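Two arms on the returns bench

12/08/2019

I've been at Clasness for 11 years, most of that on the returns bench. Returns is where the mixed boxes come back. A customer sends in a tub of bits and we have to work out what each bit is, whether it can go back on the shelf, and which bin it belongs in. It's slow work and it's hard on the neck.

In October the company signed up with Stallatari to try robot arms on the sorting. There were 30 of us in the lunchroom when they told us. The first question was about jobs, as you'd expect. The answer was that there would be no cuts for the length of the trial, and that hours after that would depend on how it went. I wrote that down at the time and I still have the piece of paper.

What has changed so far is mostly who does what. Three of us were taken off regular returns to work with the arms. We set things out on the table, start the run, watch, and write down where it gets stuck. The software is called Konix and it has a screen full of settings we aren't supposed to touch. The training took 3 days and a good part of that was about where to keep your hands.

My neck is better. I'll give it that. I used to go home and lie on the floor for a bit before supper and I don't do that now. On the other hand I talk to people less. On the old bench there were people on either side of me and we talked all shift. Now I'm watching for a bad pickup, and if I look away I miss it and have to start the log entry over.

The pay is the same. I asked whether watching a robot counts as a different classification and was told it's under review. The union has the same answer in writing. My view is that if we're the ones showing the thing how our job is done, that's worth something on the cheque, and I've said so at two meetings.

People ask me if it's fast. It isn't. Anyone who has done a month on returns can beat it easily. Small round things give it trouble, and so does anything soft. It will do the same move all afternoon without getting sore, though, and I can't.

The part that takes the most patience is when both arms come into the middle of the table together. The orange fingers have ridges on them for grip, and one gripper has to keep clear of the other while they work in the same small space.
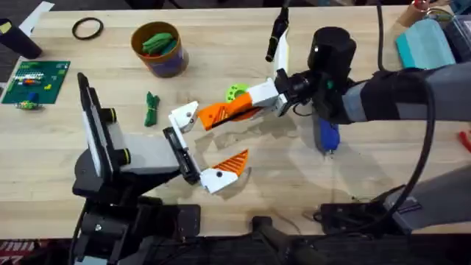
Inga, the other warehouse in our group, is supposed to get the same setup next if the numbers are good enough. A few of their people have written to ask me what to expect. I told them to get the hours question answered on paper before the first crate is opened, to ask for a decent stool, and to push for rotation so the same person isn't on watch for a full shift. We got the stool. Rotation starts next month.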